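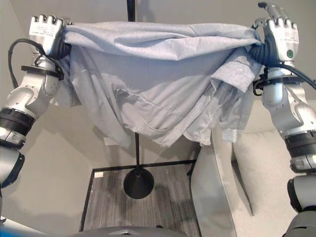
Fig. 4. Light gray garment held out by its upper edge.

Section 3: Using the Remden fabric steamer on clothing and upholstery

Read Section 2 (Filling and Descaling) before you start. The tank must be in place and the hose locked to the base.

3.1 Before steaming

1. Set the base on a level floor within 75 inches of a wall outlet. Do not use an extension cord.
2. Check the care label. Do not steam leather, suede, waxed cotton or anything marked "dry clean only."
3. Turn the dial to LOW for thin fabrics or HIGH for cotton, linen and most upholstery.
4. Wait for the green light. From cold this takes nearly 75 seconds.
5. Point the head at the floor and hold the trigger until the steam runs without drips.

CAUTION: Steam burns. Never steam clothing while it is being worn, and keep your free hand out of the path of the head.

3.2 Clothing

1. Hang the garment and close the top button or zipper.
2. Pull the lower hem lightly with your free hand, using the heat glove.
3. Move the head from top to bottom in slow, straight passes.
4. Turn the garment around and repeat.
5. Let it hang for ten minutes before wearing or folding.

Note: For pleats and collars, fit the crease clip (part 113).

3.3 Sofas, chairs and cushions 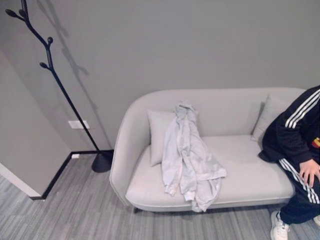
Fig. 5. Upholstered loveseat with throw pillows.

1. Take off all loose pillows and steam them separately.
2. Vacuum the seat, the back and the seams.
3. Fit the wide brush (part 200) until it clicks.
4. Test a hidden spot, such as the lower back edge. Let it dry and check for color change or shrinking.
5. Work in short strokes with the trigger half pressed. Do not hold the head in one place.
6. Keep off the seat until the fabric is fully dry. Open a window if you can.

Note: Velvet must be brushed in the direction of the pile while still damp.

3.4 After use

1. Turn the dial to OFF and unplug the base.
2. Let the head cool on its hook, then empty the tank.

If the red light flashes during use, the tank is empty or the hose is kinked. See Section 5. Replacement brushes and clips are sold under order code 905.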